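4.2 Carrying the table with a partner

For the two-person carry we kept the grasp as simple as we could get away with. Each hand hooks its curled fingers under the near edge and lays one finger on top, and the wrists stay soft enough for the partner to steer. Mirjana Halilović and I recorded 125 carries this way and trained the Ruvell policy on head-camera views plus wrist forces – nothing from the far end except what the camera happens to catch.

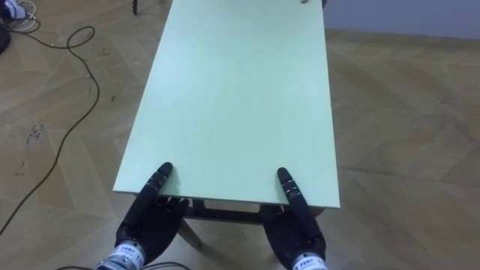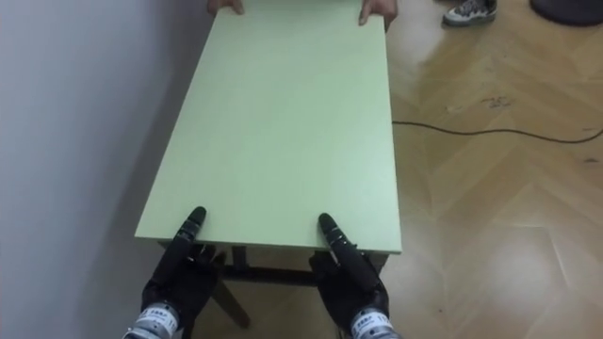 Figure 3. Head-camera views with both robot hands on the near edge of the table. In the second view, a partner's hands grip the far edge.

4.3 What went wrong

Most of our 30 failed trials were slips at one hand during a turn, and I'd blame our force threshold for those.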